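The Long Road Home From Surgery
13 January 2021

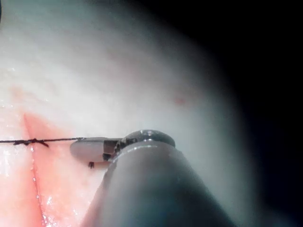 Salim Makokha went home from the hospital in Sastville with a paper bag of pills, a sheet of instructions and a 108-mile drive ahead of him. His town, Temba, lost its own surgical ward in June.

"The operation was the easy part," he says. "Then I had to get up my own stairs."

Temba has over 2000 residents and one pharmacy. For years, patients recovered in the ward for a few days before going home. Now most are discharged from Sastville and looked after by family, or by the visiting nurse, Juraj Kratochvíl, who has 35 people on his list.

Kratochvíl changes dressings and checks for fever. He also moves rugs, fills kettles and reads labels aloud. Some patients stop taking their pills too early – others keep taking them too long. A visit is meant to last half an hour and often runs over.

Makokha's neighbors drove him to his checkup and back. He is walking to the pharmacy again, though he still takes the stairs one at a time.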